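From: Leandro Leiva
To: snack-corner list
Subject: Re: Wire rack for the break area – how to load it

On Friday, Garance wrote:

> Is anyone going to write down how the black wire rack is supposed to be
> stocked? I filled it before lunch and by mid-afternoon the drinks had
> been moved to one side and there were chips on the bottom. I don't mind
> which way we do it, but I would like it to be the same way every time.
> Also, can we please decide about the orange juice? It is always the
> first thing to run out, and the last two times I ordered I guessed.
>
> And do we still want three flavors of chips? The shelf looks full to me
> with three but I had a request for a fourth.
>
> Garance

Garance, thanks for raising it. I've answered your points below and then put down the loading order as I do it. If people want something different, reply to the list before the next order goes in.

On the juice: I went back through the slips and we have been ordering 5 at a time against 8 of the cola. I'd make them equal, 8 and 8, and leave the green soda where it is. We have the space under the table for the extra bottles.

On the chips: three flavors is enough. The top is only a flat piece of mesh, and a fourth bag would have to go at the very end, where it will get knocked off. If someone really wants another flavor we can swap one out for a month and see how it goes.

Loading order, starting with the rack empty:

1. Wipe down the table and the bottom mesh. Bits of wrapper get caught in the wire and a cloth won't pick them up, so use your fingers.

2. Drinks go on the bottom, sorted by kind. Orange juice on the left, cola in the middle, green soda on the right. Back row first, then bring the others forward. Labels to the front where you can manage it – the bottles turn when you push them and I don't fuss over it.

3. Chips go on top, standing up, fronts facing out. Tomato (red bag) on the left, barbecue (green) in the middle, original (pink) on the right. Leave a little air between them so people can take one without pulling down its neighbor. 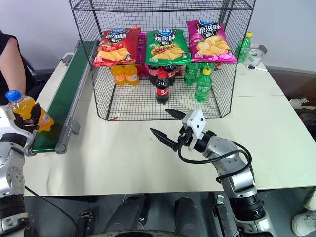
4. Any bottle that is left over can stand on the table to the right of the rack. One is fine. If there are more than that, put them back in the carton.

5. Tape and the marker stay on the right side of the table too. Please put them back there after you label a carton. I bought a new marker in October and would like it to last.

6. Check behind the bags when you think you're finished. Packets slip down between them and then hang under the shelf, and you won't notice from the other side of the room.

A few other things while I have everyone's attention.

Dekska has changed its minimum order to 58 pieces, chips and drinks together. That is more than we go through between orders, so I suggest we combine with the second floor and split the delivery. Sandis has already said yes for them. The alternative is Harries, who have no minimum but charge for dropping off.

The cash tin was over 400 when I last counted it, so there is enough to cover a combined order without asking anyone for money up front.

Garance, could you send me the name of whoever asked for the fourth flavor? I'll write to them directly.

Leandro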